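Progress Report to the Tremblay Program Office
Project: Stiller, bimanual planning and control software for kitchen handling tasks
Prepared by Marlene Girard, Flustness. Nov 25, 2019

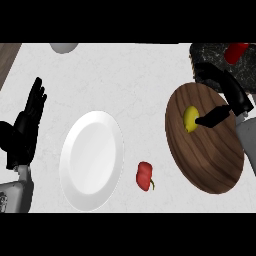 1. Scope of this report

The report covers work on the second milestone of the Stiller project: a two-arm planner and controller, running in simulation, that moves produce between a cutting board and a plate. Work on the first milestone (scene description format and asset loading) was closed in the previous report and is mentioned only where it affected the second.

The benchmark for this milestone is the counter scene. It has a marble countertop, a round wooden cutting board, a white oval plate, a lemon and a red bell pepper. One arm enters from each side. The target task is to pick up the lemon from the board with the right hand and place it on the plate, with the left hand kept available near the plate. The pepper is treated as an obstacle in the first task variant and as a second object to move in the next.

2. Status against milestone

Planner, single arm: complete.
Planner, two arms with shared workspace: complete, under test.
Contact handling at the fingertips: in progress.
Perception from rendered camera input: in progress, behind schedule.
Episode replay and logging tools: complete.
Operator documentation: not started.

3. Planner

The planner now treats both arms as one system when their reachable volumes overlap and as two independent systems otherwise. The switch is made once per plan segment. An earlier version made the decision at every control step, which caused the arms to alternate between two equally good solutions and produced visible hesitation in the idle arm. Fixing the choice per segment removed this.

The idle arm is given a hover pose with a clearance constraint above the counter. The constraint was previously soft. In the regression set the left hand would drift down over long right-arm motions until the palm was close to the plate rim, so the constraint is now hard and the planner reports failure if it cannot be met.

The regression set contains 1000 generated starting layouts. Board, plate, lemon and pepper are shifted and rotated within limits agreed with the program office. The current build finds a valid two-arm plan in all but 41 of them. Of these, 14 are layouts in which the pepper lies against the board and blocks the approach we allow for the lemon. The remainder are joint limit failures in the right arm when the board is placed close to the wall side of the counter. We consider the first group a modeling restriction and expect to resolve it by allowing a steeper approach. The second group may need a change to the arm base position, which is outside our control in this phase.

4. Contact and grasp control

The grasp controller closes the fingers in two stages. The first finger to register contact is held at a low force while the others continue to close. The grasp is accepted when opposing contacts have been present for 8 consecutive control steps.

The main open issue is early single-finger contact on small objects. When one finger reaches the lemon well ahead of the rest, the lemon can roll on the board before the grasp is closed. Two changes have been tried:

Lower force limit on first contact. This reduces rolling but lengthens the closing stage and has no effect when the approach direction is poor.

Wrist correction toward the first contact. The wrist is shifted so that the contacted finger stays in place while the hand centers on the object. Results are better, though the correction is sometimes refused by the planner when the hand is low over the board.

The second change has been kept. The refusal comes from the collision margin around the board, which is the same for the fingers as for the rest of the hand. Brittany Robichaud is separating the two margins, and the change is in review.

Friction values for the produce assets are still placeholders. Results in this section should be read with that in mind. A small parameter sweep is planned once the margin change is merged.

5. Perception

All planner results above use object poses read directly from the simulator. The perception module, which estimates the same poses from the rendered camera view, runs but is not yet accurate enough to drive the grasp controller.

Plate and board poses are stable. Both are foreshortened from this viewpoint, and the estimator recovers their tilt correctly in most layouts. The pepper is detected reliably but its orientation is not, as the lobed body gives few distinct features when the stem is hidden. The lemon estimate degrades when the fingers are close to it. Occlusion by the hand was expected; the size of the effect was not.

We have started feeding the known hand pose to the estimator so that hand pixels can be masked out. This work was scheduled to finish in November and will not.

6. Tooling

The replay tool reads an episode log and reproduces it step by step, including planner decisions and contact events. It has replaced most of our ad hoc scripts. Logs are compatible with the Wosell viewer used by the program office, with one exception: contact force arrows are drawn in the wrong coordinate system. A fix is ready on our side and needs a viewer setting, described in the release notes.

Nightly regression runs are now automatic. A run that changes the outcome of any layout is flagged for manual review before merging.

7. Risks

Perception delay. If masking does not bring the lemon error down, we propose to deliver the second milestone with simulator poses and move camera-driven grasping to the third.

Right arm joint limits. A decision on the base position is requested from the program office before work on the pepper variant begins.

8. Next period

Merge separate finger and hand collision margins.
Complete hand masking in the pose estimator.
Run the friction sweep for lemon and pepper.
Add the pepper as a second object to move.
Begin operator documentation, starting with the replay tool.

Questions on sections 3 and 4 should go to Brittany Robichaud, all others to Marlene Girard.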